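Keep the Counter Open

Wodbridge plans to close the repair counter at the back of the town library in November. The notice went up on 25th June, on the door and on the town site, and it gives one reason. Most of what the counter does, the notice says, can be done by mail or at the Aneo store out by the highway. I think the town is wrong, and I think the mistake is bigger than one counter.

The counter is a small thing. It is open 4 afternoons a week. People bring in lamps, toasters, zippers, radios, bikes with bad brakes. There is a bench, a shelf of parts and a sign that asks you to stay while the work is done. I have used it for lamps mostly, and once for a kettle that could not be saved.

The case against it is easy to make, and the town made it fairly. A new toaster costs less than an hour of a skilled person's time. Aneo will swap a broken one if you kept the receipt. Rullirine, which runs the mail service the town wants to sign with, will fix small appliances for a flat fee and send them back. If you look only at the toaster, the counter loses.

But a toaster is only part of what passes over that counter. When you have to stay while something is fixed, you see how it comes apart. You learn that the cord went bad at the plug, where you always yank it. The next time a lamp flickers you check the plug first, and you may not need the counter at all. A mail service has no way of giving you that. The box leaves, the box comes back, and you know what you knew before.

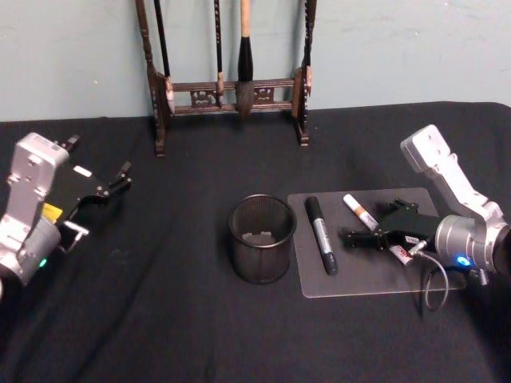 One reader of an earlier column of mine wrote in to say that most people do not want to learn about plugs. They want the lamp to work, she said, and they have jobs and children and dinner to make, and telling them to stand around a bench for an hour is a hobbyist's idea of a public service.

I take the point. I do not want to learn about my furnace, and I pay someone so that I don't have to. Still, a town library is full of things most people do not want. Most people in Wodbridge will never open the bound deed records or the shelf of sheet music. We keep those because some people need them, and because the rest of us might, on a day we can't pick in advance. The counter belongs on that list.

There is also the matter of who uses it. The mail service starts with an online form and a card payment, and the item has to be packed in a box you supply. The Aneo store is 2 bus rides from the Quiroga apartments, and the second bus does not run in the evening. For a person with a car and a printer, none of this matters. For a person without them, the counter was the short walk and the plan is the long trip. The notice does not mention this.

Then there is the money. The town says closing will free up a room and the part-time wage that goes with it. It does not say what the room will be used for. I asked at the front desk and was told it had not been decided. I would feel better about losing something useful if I knew what was coming in its place.

I would accept a smaller counter. Cut it to 2 afternoons. Charge a few dollars for parts, which many people already leave in the jar anyway. Drop the radios, which take up the most time, and keep lamps, cords, clothes and bikes. Send the harder jobs to Rullirine and let the desk staff help with the form for those who want it. Any of these would save money, and each would leave a place where a person can walk in with a broken thing and walk out knowing what was wrong with it.

Comments on the plan are open for 31 days from the notice. There is a paper form at the front desk, next to the printer, and it is one page long. Mine is already in.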